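The Patio Table Is Not a Desk, and I Have Stopped Pretending

I have worked outdoors in warm weather for 6 years. When my building put a round glass table and woven chairs on the terrace, I was one of the people who asked for them. So I have some standing to say that the outdoor office is oversold, and that most of the trouble comes from the table.

People who sell terrace furniture to offices and apartment buildings like to say it does double duty. You eat lunch at it, then you open a laptop and carry on. The brochure I was given, from a firm called Villero, used the phrase "work-ready patio." It did not say what made the patio ready. The price for the set was close to 2,000 dollars, and for that money I think it is fair to ask.

Start with the glass. Textured glass is a good choice for a table that lives outside. It hides water spots and smudges, and it wipes down fast. It is a poor choice for a mouse. An optical mouse needs a surface it can read, and mine skips on clear or rippled glass, so a mouse pad has to come outside too. Then the pad needs a place, and the place is always where the plate would go.

The shape is the second problem. A round table is made for people facing each other. It has no corner to push things into, so whatever is on it drifts toward the middle or sits near the rim waiting for an elbow. I have picked up the same pen from the paving more times than I want to admit.

Then there is what collects. A table indoors has a drawer near it, or a shelf. A terrace table has nothing, so the top does all the storage. Somebody leaves a sheet of paper, somebody leaves tape, and by the end of the week the lunch table is a supply closet with a view. 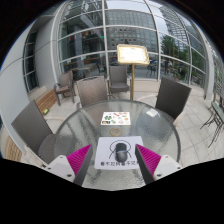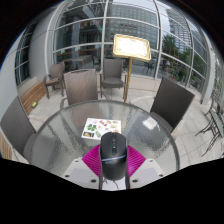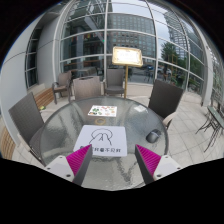
A mouse, a colorful printed sheet, woven chairs, textured glass.

I raised all this with the neighbors and did not win everyone over. Abla Sabbagh wrote back that I was blaming the furniture for my own habits. She works outside most mornings, brings one bag, and takes the bag in when she leaves. A square table, she said, would fill up just as fast, and she would rather have a round one because four people can sit at it without anyone being stuck at the end. If I wanted a desk, I had one upstairs.

She is right about the bag. I tried it for 17 days and the table stayed clear on my side. I still had to bring the pad, and I still had to tilt my screen away from the glare coming up off the glass, but I was not adding to the pile.

Where I disagree is on what we should be buying. If a building wants people to work outside, it should get one plain table with a solid top and put it in the shade. Let the glass one be for coffee and supper. The woven chairs can stay with it, since they are comfortable for an hour and low for typing. A solid table costs less than the set we bought, and it could share the terrace without crowding anybody.

The next furniture order goes in this October. I have asked for one solid table, 20 inches from the wall so the door can open, and a box with a lid for whatever gets left behind.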